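Snack box packers wanted - part time, Prokstead

Last updated 9/21/22

Hello! I'm Aleksandra, and together with Lucía Miranda I run Tondetti, the small snack box business you may have seen at the Prokstead winter market. We post out boxes of snacks from all over, sweet and savoury, and we've got to the point where the two of us can't pack them all and still answer emails and eat our own dinners. So we're looking for two people to come and pack with us, starting as soon as you can and carrying on until the end of February (longer if we all get along and the orders keep up).

What's the job? Mostly it's putting pouches and packets into boxes, neatly, over and over. I love it, but I'm the sort of person who likes sorting out a cutlery drawer, so do bear that in mind. You get a list, you fetch what's on it from the shelves, and you fill the box so it looks nice when somebody lifts the lid. Tall pouches go at the back, anything crumbly goes on top, and labels face the front. Last month we sent out 1154 boxes, which nearly finished us off!

You'd also be helping with our tasting sets. They're the smaller ones, and we lay them out in open clear tubs before anything gets a lid, so we can see how it all sits together. It's fiddly work and I'd say it takes a week or so to get your eye in. Lucía is very quick at it and will show you her way, then I'll show you mine, and you can pick.

Hours are four mornings a week, 19 hours in all, and we're flexible about school runs. Pay is monthly and we'll tell you the rate when we ring, as it depends a bit on whether you can also do the Yin orders (those are the bigger office boxes, and they're heavier to shift). There's tea, a decent kettle and more broken biscuits than is good for anyone.

You don't need any experience. I'd like you to be tidy, happy on your feet and all right with the smell of dried meat, as it does get into your jumper. If you have a nut or sesame allergy please talk to me first, because both are in the room all day.

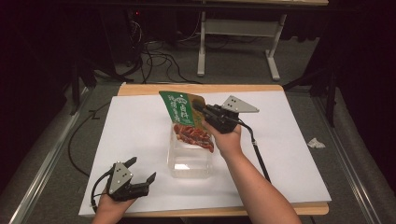 Pouches are the thing people struggle with most, I find. They slide about and they won't stand up straight, and a full one will tip over the minute you let go of it, so patience helps - and small hands don't matter nearly as much as you'd think. Mine are enormous.

To apply, just write me a few lines about yourself and which mornings you could do. No need for a CV unless you've got one handy. Drop it in at Unit 102, Amarex Yard, or reply through the form on this page. We'll ask you in for an hour to try a bit of packing with us (paid, of course) and have a chat.

Aleksandra Brzozowska
Tondetti, Prokstead

394 shares | 6 comments

Related
Weekend stall helper, Prokstead market
Delivery driver with own van, Amarex Yard
Tasters wanted for our spring boxes
How we choose what goes in the box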